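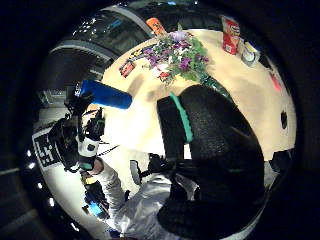

To: Lindiwe Coetzee, Tidley Fund
From: Self-Tape Room, Lirkton
Second progress report, 9th December

Hi Lindiwe,

You asked me to keep this one shorter than the August report and to put the bad news near the top, so let me try to do both (the first is going to be a struggle, you know me).

The bad news is that we still don't have a casting director signed up for the spring showcase. We had a verbal yes over the summer, then her pilot got picked up and she was gone, very nicely, in a two-line email. I've written to four more offices. One said no, one said ask again after the holidays, and two haven't answered. I've moved the showcase line in the budget to "at risk" and haven't spent a cent of it.

Now the better stuff! We have 69 actors on the books, and they've recorded 192 auditions in the room from the day we opened through last Friday. Most of those are regional commercials and one-day co-star parts, plus a pile of video game voice work I didn't see coming at all when I wrote the application. Seven people have booked paid work off a tape they made with us. A couple of those were jobs they'd have gone in for anyway, so please don't put the whole seven on your website as ours. But I'm proud of every one of them.

What's changed the most is who's coming. In the first stretch it was mainly people with agents who were sick of taping in their bedrooms with a roommate reading the other part from the hallway. Now I'd say the regulars are the people without agents, which was supposed to be the point. They come in on the open evenings, they stay late, they read for each other. Some of them are better readers than actors and I mean that as a big compliment – a good reader can save an audition. We've started paying readers out of the stipend line, as you and I discussed on the phone, and that's the best money in the whole grant.

On the question of the evening slots, I sent a draft of this section around for comments, and I'm leaving the one I got back in, as your guidelines say to include partner feedback.
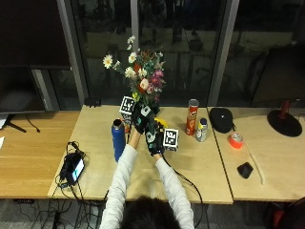
Gearóid Ní Bhriain: I think you're being too easy on us here. The open evenings are full, yes, but they're full of the same people, and a new actor who sees a waiting list three weeks running won't come back a fourth time. I'd hold two slots every evening for first-timers and let the regulars grumble. I'd also like it on record that the Palacios has offered its upstairs dressing room for overflow and we haven't said yes or no.

Fair enough on both counts. The two held slots start in January. As for the Palacios, I went and clapped my hands in that dressing room and it rings like a bathroom, so we'd need blankets on the walls and something over the window before anyone could record a line in there. It would be fine for coaching or for waiting around, though, and I owe them an answer this week.

Booking is the next thing. We switched over to Irkine in the fall after the shared spreadsheet finally ate itself (two actors, one slot, both of them with a deadline that night, and me in the doorway with a bag of bagels trying to be diplomatic). The switch took longer than I told you it would. I had it down as a weekend job and it took me most of three weeks, partly the old records and partly me not reading the instructions. No-shows have dropped a lot with the reminder texts turned on.
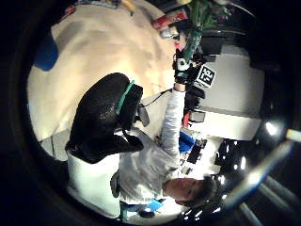

I haven't figured out how to get it to tell me who's cancelled more than twice, and I've been doing that part by hand in a notebook. If any of your other grantees use it I'd love an introduction.

Money. We're on track everywhere except sound. I'd budgeted for one decent microphone and a stand, and we ended up needing a second microphone when the voice work took off, so sound is over by $400. I'd like your okay to cover that from the travel line, which has barely been touched with everybody taping from home base instead of driving to the city. If you'd rather I took it from printing, that works too. I just need it in writing before the end of the quarter.

You also asked how the slowdown in production is landing out here. Unevenly, is my answer. The commercial people are busy. The film people are not, and a few have quietly gone back to full-time restaurant work and only come in when something really suits them. I had one long talk with an actor who was thinking of giving up her union membership so she could take the smaller local jobs, and I didn't feel qualified to steer her either way. I'd like to bring in somebody who is, for one evening in the new year, just to take questions about contracts, dues and what you can and can't sign. It isn't in the workplan. It would cost a speaker fee and some pizza.

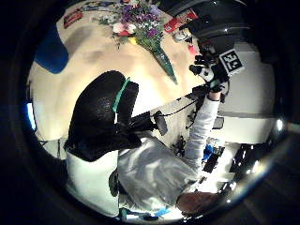
Seen from above, with one arm stretched out.

Things I'm planning to get done before the next report: a yes from a casting office, or else a plain decision to push the showcase to the fall; the held slots up and running; the contracts evening, if you're okay with it; and a short tip sheet on slating, which I've been promising people forever.

Receipts are in the shared folder, sorted by month this time. The piano tuner's bill in there belongs to the theater and got mixed in with ours, so please ignore it – I'll pull it out when I'm back at my desk on Thursday.

Talk soon, and thank you for the extension on this!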